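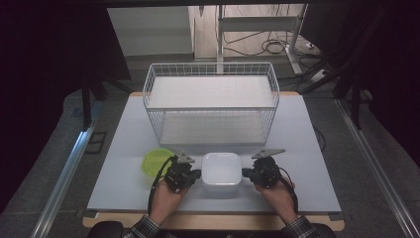
Reading time: 2 minutes

Workshop Tips: Keeping a Shared Bench in Order

Since November, staff at the Vestgate workshop have divided sorting and packing between people and the Loltine automated line. Bench work is now done with hand-held grippers, and the line repeats the simpler moves. The following practices are recommended for all bench stations.

Place the wire basket toward the back of the board and keep small containers in front of it, within reach of both hands. Bowls belong to one side.

Let gripper cables fall to the outside of each arm. A cable that crosses the board will catch on lids and basket wires.

Close lids before lifting. Small containers should be approached from both sides at an even pace.

Wipe the board at the end of each turn with a damp cloth and mild soap. Dry wire baskets upside down – standing water marks the coating.

Coil spare cables and keep power strips clear of the walkway.

Duties have changed along with the tools. Packers who once filled 578 baskets a week by hand now spend part of each shift demonstrating tasks and checking the line's output. Nicanor Escobedo, shift lead, asks that staff change stations every 16 minutes during demonstration work. Requests for a lower bench or a different chair should be sent to Rodrigo Quintana – no form is required.

Contact Vestgate Workshop Services | © Vestgate | Back to top

This site uses cookies to remember your preferences. Accept | Decline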